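Pondley Sky Monitoring Network
Station Support — Ticket Record

Subject: Estley station reporting false fireball detections; timestamps out of step with neighboring stations
Opened by: Qistina Khoo, station operator, Estley
Category: Detection / Timing
Priority: Normal
Status: Closed

Original report

Since the start of June the Estley all-sky station has been sending far more event clips than usual. The overnight summary listed 162 detections for a night that was mostly cloudy. The stations at Jugah and Lidton recorded only a handful between them. On the one occasion when all three stations caught the same bright meteor, the network could not compute a path, and the event was returned with the message "no matching solution." I have restarted the station computer twice. The dome was cleaned last month and I can see no cracks in it.

Please advise whether the station should be taken offline.

Support, first response

Thank you for the report. Please leave the station online for the present. Its events have been flagged so that they will not enter the shared orbit catalog while the ticket is open.

Kindly supply the following:
The detection log for the night in question
One full-resolution still from a clear period after midnight
The contents of the time status page
The current mask file

Operator reply

All four items are attached. The mask file is the one supplied when the station was installed. A neighboring property has since put up an outdoor light on the north side, which switches on and off through the night.

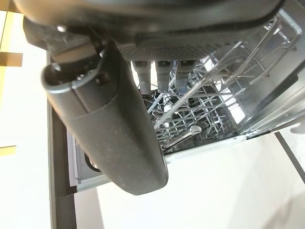

Gripper over open dishwasher, seen from above

Support, second response

The log and the still have been reviewed. There appear to be two separate faults.

1. False detections. Of the 162 events, nearly all begin in the same patch of sky, low in the north, and last less than one second. This agrees with the light described by the operator. The present mask does not cover that part of the horizon. A small number of the remaining events are aircraft.

2. Timing. The time status page shows that the station has not reached its time server since the last software update. The clock was 1,747 milliseconds ahead of the reference when the page was saved. The matching software rejects any pair of events whose start times differ by more than 600 milliseconds, and this would account for the failed solution on the shared meteor.

Requested actions:
Open the mask editor and extend the northern edge upward until the light and its glow are fully covered. Save the mask under a new name and keep the old one.
In the time settings, replace the server address with the one given in the current station handbook. The update restored an older address that is no longer in service.
Restart the capture service. A full restart of the computer is not needed.
Wait one hour, then save the time status page again and attach it.

Operator reply

The mask has been extended and the new server address entered. After one hour the status page reads "synchronized," with an offset of 3 milliseconds. I had not known that the update could change this setting — it may be worth a line in the release notes.

I would also ask whether the earlier events can be kept. The shared meteor was a fine one and left a train that was visible for several seconds.

Support, third response

The clip can be kept. A fixed correction may be applied to a past event where the clock error is known, and the shared meteor was recorded within minutes of the saved status page. We have applied the correction and run the match again. Estley, Jugah and Lidton now agree, and the event has been released to the catalog with a note that the Estley times were adjusted by hand.

Corrections cannot be made for the other June nights, as no record of the clock error exists for them. Those clips will stay in the local archive. Please note that the archive at Estley holds a maximum of 2,000 clips and will delete the oldest first. Any that the operator wishes to save should be copied to another drive.

The comment on the release notes has been passed to the software group.

Operator reply

Thank you. The summary for last night lists 11 detections, of which two were matched with Lidton. I have copied the clips I wanted. The ticket may be closed.

Resolution

Mask updated; time server address replaced; one event corrected and released. Station flag removed. Operators who installed the same update are asked to check the time status page and to open a new ticket if it does not read "synchronized."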